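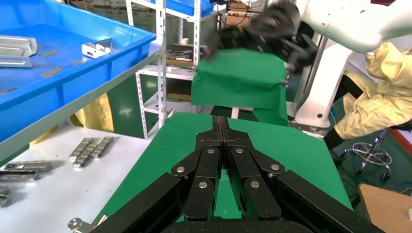

Slide 4: the view from the wrist, with metal parts in the blue crate.

Good afternoon, and thank you to Marina Zacharopoulos for the invitation. (Wait for the people at the back to sit.)

I will speak about how we at Gwynne show a sorting task to a robot by remote control. Leave the slide up during this whole part. Ask the audience to look at it as the operator does, and to say where the fingertips are. They meet in a narrow point, just over the green mat. It looks easy on a still picture. With two arms in the work it is harder, and the second gripper is a blur here.

When we started in June, our operators looked only at the room view. They closed the fingers too early, and the robot learned to close too early also. Then Morfudd Landeg gave them the wrist view on a second screen. Tell the story of the first afternoon, but keep it short.

Numbers, say them slowly: we recorded 3,000 demonstrations at Plallier and kept 1,529. Most of the others were thrown away for hesitation. The operator stops to think, the arm stops too, and the model copies the stop. I was against this cleaning in the beginning - I must admit I was wrong.

Next point, thin parts. Flat strips like the grey ones in the crate are the worst for us. A person slides such a strip to the side with one finger and then lifts it. Our operators now do the same with the gripper, and we ask them for 10 tries before they record.

If somebody asks about teaching by hand, when you hold the arm and push it: yes, we did it at Vellden. It is good for slow tasks with one arm. For two arms you need more hands than you have.

Drink water. Go to slide 5, the control desk.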